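Old balls back in their cans at Fahmy Hall

November 15, 2020

Tennis balls by the bagful at Fahmy Hall this weekend, and most of them now back in cans and ready to go out again. The Stoltska ball swap, run under the name Sakiteo, has taken in balls from more than 20 clubs and schools in the district, which is well up on the June collection.

The idea is simple enough. Clubs get through a lot of balls over a season, the balls go a bit flat, they end up in a bin bag at the back of a shed. Sakiteo takes the bags, sorts what's in them and sends the decent ones out to schools and parks that would never buy new. Anything too far gone is kept for dog owners, chair feet and the like.

Cans are wanted as much as balls. People bin them as soon as they are open, lids and all, so there is nearly always a shortage. Palex, the sports shop on the ring road, put a box by its till in September for empties and it filled up twice before half term. Those cans came over to the hall on Friday night. Some without lids, a few cracked, a fair number with the labels still on and perfectly good.

Balls go out in twos. It used to be loose, in carrier bags, and the schools said they lost half of them before the first lesson. A can with two in it can be handed to a pair of children, and it comes back with two in it or it doesn't. Much easier to keep an eye on. Full-size cans would take more but the schools have said they like it this way, so that is how it's staying.

Sorting first. Each ball gets a squeeze and a drop from shoulder height. Good bounce, it goes in the playing pile. Poor bounce but the felt is all right, into the pile for the youngest groups, who are better off with something slower anyway. Bald, split or soggy, out. A surprising amount of soggy this year - several bags had obviously been standing outside, and one had a good inch of water in the bottom.

Then drying, for anything damp. They were spread along the heating pipes on Friday and turned on Saturday morning. Smell not great. Windows open most of the day. 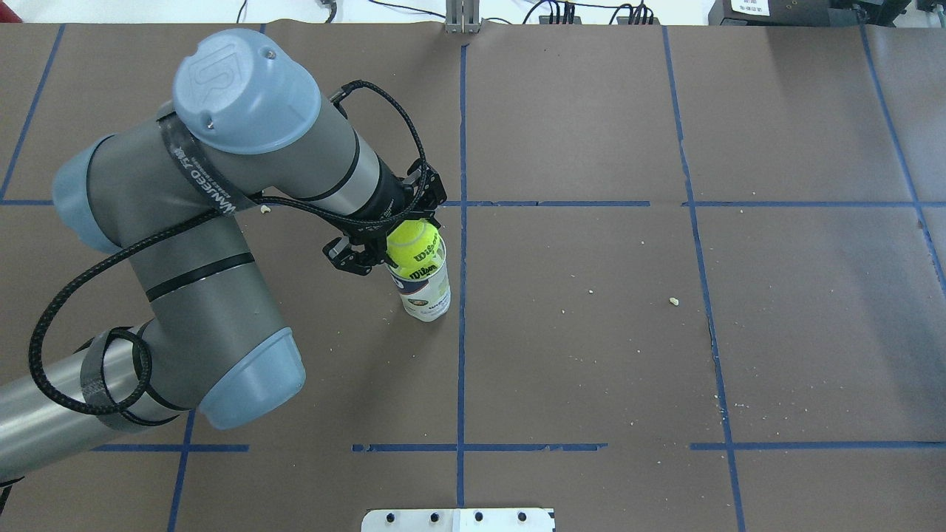
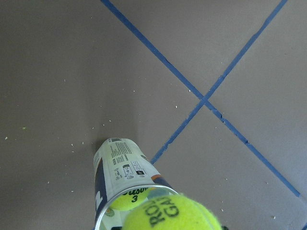

Packing is the quick part, or should be. One ball to the bottom, one on top, lid on, can into a box. Makes are kept together where possible as the bounce varies from one to the next, and there was no shortage of bright, clean-looking balls to pick from by then. Cans with a see-through side are the ones everybody wants, like the clear one here that has its second Wilson showing through the wall under the first, because a teacher can check it from across the playground without taking the lid off. The old metal ones still get used but they go to the bottom of the heap. Standing the can up works best. Lay it down and the balls are inclined to roll straight back out, so anyone packing at home for the next round is asked to keep them upright untill the lid is on.

By close on Saturday there were 23 boxes done and stacked by the side door. A few are already spoken for. The two primary schools nearest the hall get first pick, as they did in the summer, then the park courts at Stoltska Lower, then whoever has written in. Requests are still coming and the list will be gone through in order. No promises on dates.

One change from June. Lids are now taped on before the boxes are moved, after a box tipped over on the stairs last time and balls went all the way down to the car park. Took most of a morning to find them and a few never turned up. The tape is a nuisance to peel off but the schools say they can live with it.

Also new, labels. Each can has a round sticker on the base, green for full bounce and yellow for the slower ones. Please leave the stickers on. Cans came back from the summer round with them picked off and everything had to be tested over again, which was a waste of a Saturday. If a ball gets lost and is replaced with another, fine, just try to match it.

Not everything has gone smoothly. The hall's storage cupboard is full and the boxes cannot stay by the side door past Thursday, when the dance classes need the way through. Palex has said it can take five boxes in its stockroom for a fortnight. The rest will have to be collected or moved, and offers of a dry garage would be very welcome. Dry being the important word.

Lids remain the big gap. There are cans ready with nothing to close them, and cling film was tried and isn't much good. Any clean plastic lid of the usual size will do, whatever make it came off, scratched is fine. Drop them in the Palex box or through the hall letterbox in an envelope, as loose ones get swept up with the free papers.

Money is tight as usual but costs are small. Stickers, tape, cardboard boxes, the heating on Friday night. There is a tin on the counter at Palex for anyone who wants to chip in. Clubs that send in more than a couple of bags are asked to think about putting something towards it, although no one will be turned away for not doing so.

Collection from the hall is on Tuesday and Wednesday evening, side door, ring the bell and wait as it's a long corridor. Bring something to carry them in if you are on foot, the boxes are akward and have no handles. Schools that cannot get there can leave a note at Palex and a drop-off will be sorted out when there is a car going that way.

The next round will be in the spring. Bags of old balls can be left at Fahmy Hall before then, inside the porch and tied at the top please. Not wet ones.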